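Forum > Software > Perception and Planning
Threads Members Search Log in
March – posted by gumleaf_dev

Retrained the Vitale grasp planner on 2,000 clips and it still dithers on soft packaging.

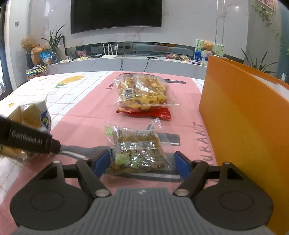 My hunch is the depth filter. It hates see-through film, so a clear packet between the blue pads comes back as a hole!

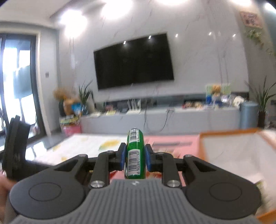
Rigid stuff plans fine for me. Width estimate settles in 2 updates, and a slim green can like that one is dead easy.

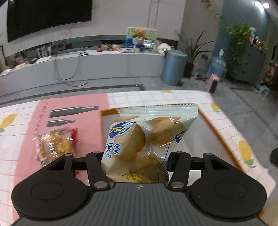

skekomura says filter's a red herring, mate, look at your timestamps.

gumleaf_dev: Disagree – synced them already.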